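参访记录:Keken 家务机器人测试点,谈规则怎么落到地上

2020年11月2日
栏目:走访

十月底定下行程,同去的有五家单位的人,我负责记录。Keken 是 Pamness 下面的一个测试点,做双臂机器人在居家环境里的操作试验,不做整机销售。我们去之前把话说得很清楚:不看演示,只看他们的作业规程、风险评估和交接记录,看现场的人是不是照着写的做。对方同意了,只提了一个条件,规程原件不能带走,可以抄。

接待我们的是 Zoia Hordiienko,负责测试点日常运行。带我们看文件的是 Matvii Fedoruk,规程主要由他执笔。下面按当天的顺序写。

一、进门之前

进门要签一张单子,正反两面。正面是常规内容:姓名、单位、紧急联系人。背面是现场规则,要求逐条打勾。我抄下来的有这些:

机器人上电期间,访客一律站在走廊线以外。
不得在手臂活动范围内放包、水杯、手机。
急停按钮的位置由陪同人员当面指认,访客自己复述一遍。
任何人都可以按急停,按了不追究。

最后一条 Fedoruk 专门讲了。早先的版本写的是“发现危险时可按急停”,后来有操作员迟疑,想先判断算不算危险。他们把前半句删掉了。现在复位要填一行记录,只写时间和复位人,不要求写理由。填理由的栏目取消以后,按急停的次数比原来多,他们认为这是正常的。

我们一行人里有人问,会不会有人乱按。Hordiienko 说有过,多数是新来的人手肘碰到,后来把按钮挪了位置。

二、风险评估怎么做

文件柜里一共有205份评估表,一份对应一个任务,比如收碗、擦桌面、从低处的箱子里取东西。我随机抽了几份看。格式统一,三张纸以内,先写任务边界,再写危险源,再写措施,最后写剩余风险由谁接受。

他们参照的是 ISO 12100 的思路,先消除,再防护,最后才是告知。个人护理类机器人的内容参考 ISO 13482,协作作业的部分参考 ISO/TS 15066。Fedoruk 承认,这几份文件没有哪一份正好对得上他们的情况。固定在台座上的手臂在家里干活,旁边的人可能穿着拖鞋,也可能正在吃饭,工业现场那套假设只能用一部分。

所以他们自己加了几页,叫“居家补充条款”。几条我觉得值得记:

其一,评估对象写的是房间,不是机器。同一台手臂换一个房间,评估表要重做。地面材料、插座位置、通道宽窄、桌子稳不稳,都在表里。瓷砖地面单列一项,有水和没水分开评。

其二,桌面上的东西分级。塑料碗杯算一级,金属碗盘算二级,玻璃、刀叉、生鸡蛋和带电的小家电算三级。任务如果不需要碰三级物品,就要写明它们离手臂路径有多远;任务要碰三级物品的,速度上限另定。

其三,线缆单独检查。手臂外侧走线会随关节摆动,弯得最紧的位置和最松的位置都要看,不能擦着桌角,也不能垂到有人走的地方。检查在上电前做一次,任务中间休息后再做一次。

其四,房间里的人不能默认为“受过培训的人员”。补充条款的写法是:按家里来了一位没听过说明的客人来考虑。这句话后来我在别的文件里又见到两次,看得出他们自己也常引用。

随行的 Bohdan Skoryk 对第二条有意见。他做过食品厂的夹具,觉得分级太粗,同样是塑料杯,空的和满的完全两回事。Fedoruk 当场翻出修订申请给他看,装液体的容器上调一级,已经提了,还没批。申请压了一段时间,原因是操作员反映现场判断杯里有没有东西要多花时间。双方谈到这里没有再往下谈。

三、班前检查

看完文件去看班前检查。检查表有39项,贴在墙上的是大字版,操作员手里是小本。两人一组,一个念,一个做,做完念的人画勾。不许一个人又念又做。

顺序是先人后机。人的部分包括袖口、挂绳、头发、鞋,以及当班的人前一晚休息得怎么样。最后这一项只问,不记录。机器部分从底座紧固开始,往上到关节、夹爪、线缆,再到急停和限位。环境部分放在最后,看地面、照明、桌子、门窗和房间里其他人的位置。

我站在旁边跟着看了一轮,用时比预想的长。Hordiienko 说新组要更久,他们不压时间,排班的时候把检查算在工时里。以前不算,结果是大家都提前画勾。这一点我们几家单位的人都有同感,回来的路上还在讨论。

有一处执行得不到位。第二组检查线缆时,念的人念完就画了勾,做的人手还没从夹爪那边收回来。陪同的人看见了,让他们从那一项重来。没有批评,也没有停工。事后我问会不会记下来,回答是记,但记在项目上,不记在人头上。如果同一项连着几次出问题,就改检查表,把那一项拆开或者换位置。

四、速度和力的限制

限值表挂在每个房间的门内侧。空载移动、接近物体、接触物体、人在近处,4档分开写。切换靠操作员手动,系统不会自己判断。Fedoruk 说他们试过自动切换,传感器在厨房里误报太多,不锈钢器皿反光、窗帘晃动都会触发,操作员很快就不理会提示了。规程因此退回手动,并要求切换时口头报一声,旁边的人应一声。

这个做法听起来老派。我的看法是可以接受,前提是两个人都在岗。他们的规程也写了,少一个人就断电,上厕所也一样。

关于人在近处时的限值,他们比技术规范里的参考数值又往下压了一截,理由写在附页里:居家环境下人可能坐着或蹲着,头和脸的高度与夹爪接近,不能按站立的成年人来估。我认为这一页写得最好,建议其他单位照着检查一下自己的假设。

夹爪的要求写得更细。开合状态下都不得有外露尖角,指尖材料磨损到标记线就换。停机时手臂收到固定姿态,夹爪不得悬在座位或通道上方。

五、厨房

厨房是他们评估做得最多的房间,东西多,高低都有,人也常在。规程里凡是容易起争议的条款,几乎都出在厨房。桌下算不算作业区,两张桌子之间的空当归哪一张评估表,料理机不用时要不要拔线,表里都有修订痕迹。

桌下这一条改过2次。起初桌下全部禁入,手臂只做台面以上的动作。后来取放收纳箱列进了任务清单,桌下就得开放,于是加了限制:伸到桌下之前,操作员要确认桌边人员的腿脚位置,确认不了就停;桌下放鞋和杂物的,先清理,清不了的要在表里注明。 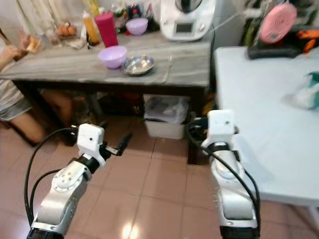 评估表应该让坐在桌边的人也签字,Wyn Humphreys 看过厨房这一节以后提出,现在的签字栏只有操作员和审核人,被手臂围着干活的那个人反倒没有一栏。按他的意见,签字本身不解决问题,但要签字就得有人先把手臂往哪边走、什么时候停讲给对方听,这一步眼下全凭操作员自觉。他还提到,补充条款既然写了要按没听过说明的客人来考虑,就不该再指望这个人会自己躲开。

Fedoruk 对这个意见没有反对,只说签字容易流于形式,他更愿意加一条口头说明,由坐着的人复述,同进门时认急停按钮的做法一样。Hordiienko 当场记下,答应放进下一次修订讨论。

六、交接和事故记录

交接本是纸质的,按房间放。他们也有电子系统,但交接时以纸本为准。内容只有三栏:机器状态、房间状态、没做完的事。房间状态要写与评估表不一致的地方,比如桌子挪了、桌面多了东西、换了地垫。接班的人看完要到房间里对一遍再签。

未遂事件另有一本。我翻了近期的部分,多是小事:夹爪碰翻空碗,线缆勾住椅背,操作员报了切换但旁边的人没应。每条后面跟着处理结果,有的只写“已知悉”。Roksolana Harasym 指出,“已知悉”不能算处理,应当写清楚是不改还是暂不改,由谁决定。对方接受了。

夹爪供应商 Grilinus 的维护手册和测试点自己的规程有一处冲突,一个按运行小时更换指垫,一个按磨损标记更换。目前执行先到先换。手册和规程里都没有写这句话,是口头约定。我们提醒他们写进去。

七、几点意见

离开前开了个短会,我们把看到的问题当面说了,整理如下。

检查表项目偏多,环境部分排在最后,做的人容易疲劳,建议把地面和人员位置提前。

分级办法应尽快把盛液体的容器补进去,修订申请不宜久拖。

口头约定的内容清理一遍,能写的都写下来。

未遂事件的处理栏去掉“已知悉”。

桌边人员的告知办法,签字或复述,选一种先试。

测试点方面也提了一个请求,希望各家把居家环境下的评估表互相交换着看。Bondarchuk 那边已经同意,文件去掉客户信息后就可以发。我们单位还要走一遍内部审批,表格由我来准备,先从收碗和取放收纳箱这类任务开始。

需要抄录稿的同事可以找我要,进门单和居家补充条款是全的,班前检查表缺环境部分的后半页,当时没有抄完。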